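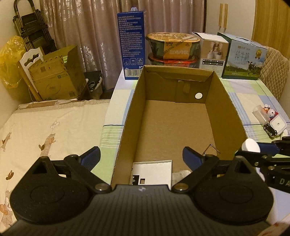
Clumcombe is opening its September packing days to everyone, and I couldn't be happier! I'm Drahomíra Jelínek, and I've wanted this since we sent out our first 30 parcels from Ostholm. We work the way you would at home, with a plain brown cardboard box on a checked tablecloth and odds and ends waiting beside it (a plastic cup, say). Drop in from 6 p.m. and bring whatever you'd like to pass on.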